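Build diary: Druvik hand gripper
19 January 2018
By Inmaculada Bustamante

Spent the evening on finger padding again. The padding on the right finger is tearing along its front edge and a few small flaps have lifted. The left one is lumpy and hangs low at the bottom. I wrapped both in December without cutting a template, and the thickness varies along the face. Closing force is fine. The faces meet unevenly, so thin parts roll before they are held.

Encoder log for the last run: 3,946 samples, of which 1,312 are usable. The rest have a dropped byte on the serial line. I moved the cable away from the supply and will repeat the run before changing any code. 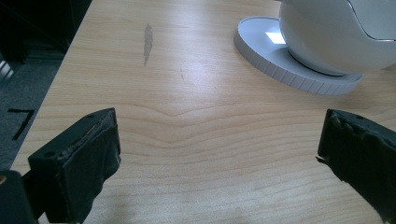 Adoración Herrero thinks the padding should be glued in one flat piece and trimmed afterward, with no wrap over the edges. I agree about the trimming. I am less sure about the edges, where the bare corners marked a test block last time. We will try her version on the right finger only and leave the left as it is for comparison.

Opening offset in the config changed from 43 to 17. The old value was left over from the Cuesta mount and made the fingers report closed too early. Saved the old file under a separate name.

To do: cut template, check both finger screws, repeat the log with the new cable route.

Recent entries
Cuesta mount: removing the old bracket
Serial dropouts, first notes
Padding, first attempt

Contact | © 2018 Konudbridge Shared Workshop | Back to top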